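sorting the little packets into bins, a thread
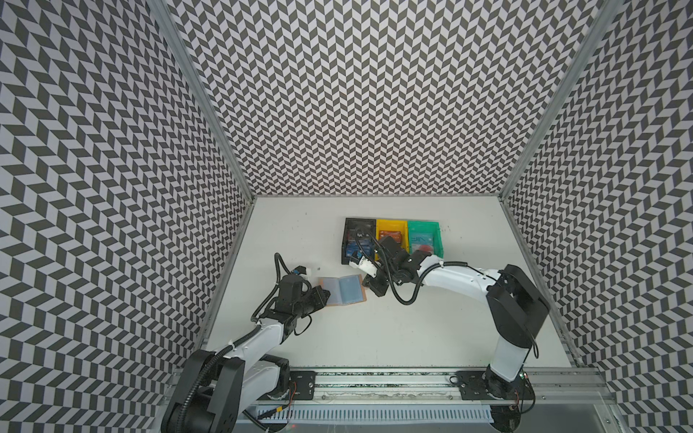 Nikola Shehu

black bin, yellow bin, teal bin. pushed right up against each other at the back of the table so nothing slides down between

blue one with the white markings = black bin. orange and red = yellow, stood up near the back

teal is my problem bin. light blue card leans, red thing sits in front of it, fine for now

keep the rest of the table clear!! learned that in October with the Drusley lot, took me 15 min just to find teh tape

chevron walls still make my eyes go funny after an hour

5 more packs to do then lunch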